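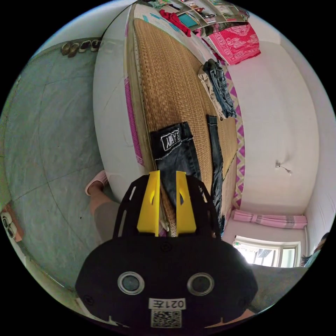

3.2 Collection in homes

Garment handling was recorded in lived-in bedrooms, using the furniture and clothing that each household already had. Collectors were told to work on the bed if that was where clothes were normally sorted, and to leave the surface covered as it was. A woven straw mat under dark jeans gives a very different background from the plain table used in our earlier Beritz set, and the weave is fine enough to upset the depth estimate when the fingers come in low. Denim laid lengthwise was kept in the set even when two dark pieces lay side by side, as the policy has to learn where one stops and the next begins. Other people could stay in the room while recording went on.

The Plevuvero set holds 1,273 demonstrations from 57 homes. Each collector was asked for 20 demonstrations per visit, and visits that gave fewer were still used. The left and right grippers carry separate labels and codes, and their streams were matched by code before any trimming. We dropped recordings in which the code could not be read in the opening seconds. Homes in Ketville were held out for testing.

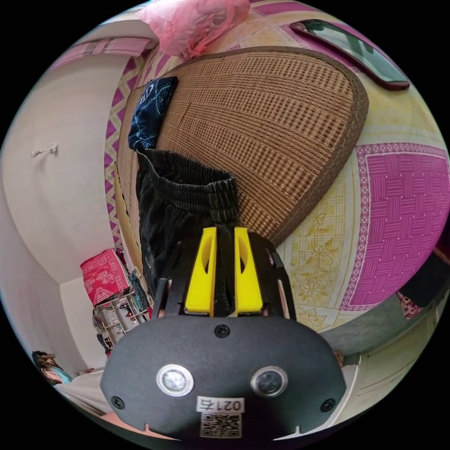 Figure 3. Right-hand gripper holding the waistband of a pair of black trousers on a woven mat.

Grasps at the waistband were labelled apart from grasps at the hem or leg. Elastic waistbands bunch between the fingers, and the recorded finger width is then a poor guide to cloth thickness. For these cases the grasp label was set by hand from the video.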